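The trouble with the perfect worktop

Mwajuma Ondieki has fitted kitchens for long enough to distrust the word "timeless". She says it gets used most about things that will be ripped out soonest. When I met her at the Grumar showroom, where she rents a desk by the back door, she had spent the morning talking a couple out of marble, and she did not seem sure she had managed it.

"They'd seen it online," she said. "They'd seen it with a bowl of lemons on it. I asked what they cook and they said curry, mostly. So I asked what turmeric does to a tea towel and they went a bit quiet."

I had gone to ask her whether people are being sold the wrong surfaces. I half expected her to defend the trade. She didn't, much. Her view is that most customers know perfectly well that pale stone marks, and buy it anyway, and then feel cheated when it marks. The sellers, she thinks, are to blame for the part in the middle.

"There's a sentence they all say. 'It's fine as long as it's sealed.' Sealed with what? For how long? Ask them that and watch them go and look for a brochure."

Sealer slows down a stain, she explained, and does very little about acid. Lemon juice, vinegar, wine and a fair few bathroom cleaners will take the polish off marble and leave a dull patch that no amount of wiping shifts. It can be polished out by someone who knows how, at a price. She has seen a quote of £2,000 for a run of worktop in Callmont that was not yet a year old.

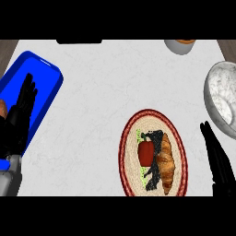

A reader called Swai wrote to me after I mentioned this piece in May, to say that all of this is snobbery in reverse, that the marble in the family kitchen has been down for 40 years, has rings and scratches all over it, and is the nicest thing in the house. I read the message out to Ondieki.

"Good," she said. "That's somebody who should have marble. I've no quarrel with that at all. But that isn't who comes in here. Who comes in here wants it to look like the day it was delivered, and they want me to promise."

Does she promise?

"I do not."

I put it to her that she makes money either way, and that warning people off natural stone might steer them nicely towards the engineered stuff she also fits. She laughed, but she took the point. The margin on engineered stone is better for her, she admitted, and she would be suspicious too. She still won't call it the answer. Some of it scorches under a hot pan, and the joins can show. The dust from cutting it is dangerous to the people who do the cutting, and she thinks customers ought to ask how that is handled before they ask about colours. Very few do.

What about laminate? She shrugged. There is some in her own kitchen, bought from Nodari as an end-of-line piece, and she has put a bread knife through it in one place and covered the cut with the toaster.

"People think I must have something grand at home. I've got a toaster that can't be moved."

I am less forgiving than she is. It seems to me that if a thing has to be wiped within minutes, kept away from fruit and resealed on a schedule, then it isn't really a work surface, and whoever sells it as one should have to say so in large print. Ondieki thought that was a bit much. Wooden worktops need oiling, she said, and I had not complained about those. I said I was coming to them.

She did have advice, though she was reluctant to have it written down as rules. Get a sample, a proper one and not a chip on a keyring. Leave it by the cooker for 7 days. Put half a lemon on it overnight, then red wine, then whatever you spill most. If you look at it at the end of the week and feel cross, you have your answer for the cost of a lemon. She hands samples out for this purpose and says that of the last four she lent, one came back. The others, she supposes, are being used as cheese boards.

And the curry couple? They had gone away to think. They had asked whether there was a sealer that lasts for ever, and she had told them no, and they had asked whether another showroom might have one.

"I said another showroom would certainly say so."

She thinks they will buy the marble. She has pencilled them in for the new year, and has written "turmeric" next to the name.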